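Against the Refit: An Afternoon in Grumstead With a Man Who Leaves Rooms Alone

April
By Gaétan Dufour
5 min read

Aarne Suominen wants me to know that he threw nothing out. He says it before I've got my coat off, and again when we sit down, and I start to wonder how much a person can charge for not throwing things out.

The answer is $2000. That was his fee for the room on Campbell Street, and for that money the owners got a new floor plan, a lot of conversation and, by his own account, almost no new objects. His business is called Putari. He has run it for five years, and he describes what it does as "room editing," a phrase I asked him to justify.

"Most work rooms are fine," he said. "People fill them up, they stop liking them, and then they call somebody who tells them to buy a different desk. I tell them to move the desk."

I said that anyone could move a desk.

"Anyone could. They don't. They've had it against the same wall since the day it was delivered, because that's where the delivery guys put it down."

I'll give him that one. My own desk is where the delivery guys put it down.

The desk on Campbell Street was the first fight. It's a curved gray thing with a dark edge, and the owners hated it. I can see why. Curved desks had their moment in every dentist's reception area in the country, and they have a way of making a room feel like you should be giving it your insurance card. Suominen argued for keeping it. His case was that a curve leaves you more floor to walk on than a corner does, and that a person who cuts past it ten times a day won't bruise a hip.

Did he measure that? He did not. "I walked past it," he said.

This is where I have trouble with him. He has a habit of turning a preference into a principle. The round table is another case. It's wood, with a honey-orange top, the kind of color that went out of style and came back and may be on its way out again. He paired it with a dark wood-look floor, and when I said that the two were an odd match he told me that contrast "tells your feet where the table is." I wrote that down exactly. I have read it back several times since and I still don't know what my feet are supposed to do with the information.

Pressed on it, he was more sensible. "Look, it was a good table. It didn't wobble. If I'd told them to replace it they would have bought something worse, in white, and it would've had rings on it by Thursday. Do I love the orange? I'm fine with the orange."

That is a much better argument, and he should lead with it.

The floor was the one big purchase, and it came out of a separate budget. The room is 191 square feet and the laminate was bought from a supplier called Oltex. Suominen likes laminate and says so freely, which I found refreshing in a trade where everyone claims to be grieving for real oak. He likes that it's quick to sweep. He likes that you can push a chair around on it. He was less keen to discuss how dark floors show dust, and when I brought it up he started talking about brooms.

"You sweep a light floor when it's dirty and you sweep a dark floor when it's dirty. The dark floor is more honest about the date."

Having lived with a dark floor, I can report that it is honest about the date every single morning.

We moved on to the fan. I had expected a man with opinions about curves to have a problem with a black pedestal fan, the sort with the round wire guard that you can buy in any hardware store in June. He defended it longer than he defended anything else. The owners had been quoted for a ceiling unit, and he talked them out of it.

"A ceiling fan cools the place the electrician picked," he said. "A standing fan cools whoever's hot. You pick it up and you carry it over. And in the winter it goes in the closet, if you've got a closet."

Do they have a closet?

"They have a hallway."

I asked what happens to the cord when you carry a fan around, and here, finally, we got to the thing I'd come to ask about. I don't believe in moveable rooms. I've been shown plenty of them, and every one has the same flaw, which is that the furniture may be free to roam but the outlets aren't. You end up with a table in the middle of the floor and a cord running to the wall, and someone has to step over it for as long as the table stays there. It's the least glamorous part of any layout and it's the part people trip on.

Suominen took this better than I thought he would. He admitted that cables were where he'd lost. He had wanted everything that plugs in to sit along the desk side of the room. He had drawn it that way. Then people started working in there, and working people put things where they need them.

"I can tape a cord down," he said. "I can put a cover over it. Then on Tuesday they move the table 2 feet and the cover is protecting nothing. So I tag them, and I ask people to keep them running the same way, alongside each other. One place to step over is better than three."

It's a modest claim, and probably the only one he made all afternoon that I'd sign my name to.
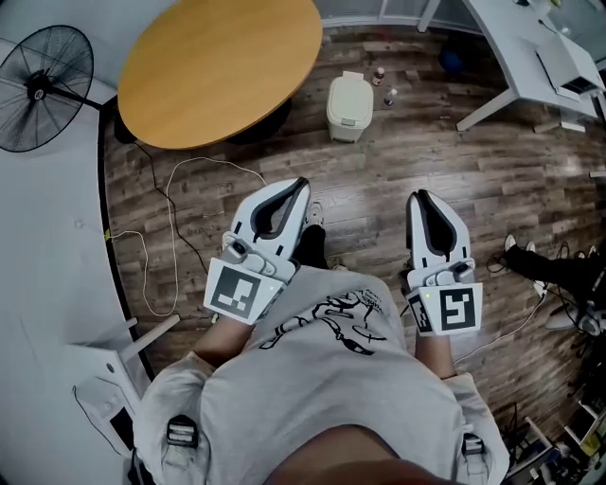
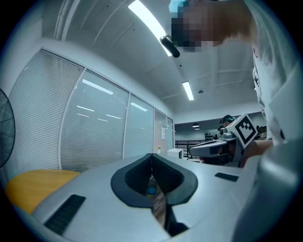
I asked him whether he would go back in and fix the cords properly, with a floor outlet under the table. He made a face. A floor outlet means cutting into the new laminate, and it also means deciding, for good, where the table goes, and he has spent his working life telling people not to decide that.

"Then they'd have a dining room," he said.

"They'd have a room where you can walk from the desk to the table without looking down," I said.

He thought about it for longer than I expected, and then he asked if I wanted more coffee.

I'm still not sure room editing is a profession. Take away the talk about what your feet know and you have a man who keeps decent furniture out of the dump and moves it to a better spot - useful work, and I'd like to see more of it, but my uncle did it for a case of beer. The two owners seem happy. They told me they had stopped noticing the desk, and when I passed this on to Suominen he was delighted and asked me to make sure it went in.

He has another job lined up across town, a waiting room this time, with eleven chairs the client wants gone. He plans to keep nine.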